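Household Food Waste in Kernamville
Szymon Sikora
Submitted 18/05/2020

3. Method

Two households kept a food diary during May. Each one weighed its scraps after dinner and wrote the total in grams on a sheet. Peels and bones went in one column and food that could have been eaten went in the other. Drinks were left out.
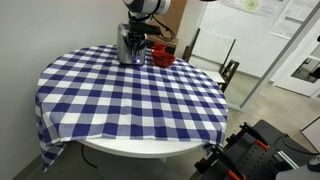
The Goodwin household threw away 1000 grams of edible food in the first week. Most of it was bread and cooked rice. The Omar household threw away 800 grams, mostly salad.

4. Results

In the second week both families planned their meals before shopping. The Omar total fell to 270 grams. The Goodwin total hardly changed, and their sheet is missing an entry for Saturday, so I did not use it in the chart.

5. Problems

The kitchen scales were different models and I did not check them against each other.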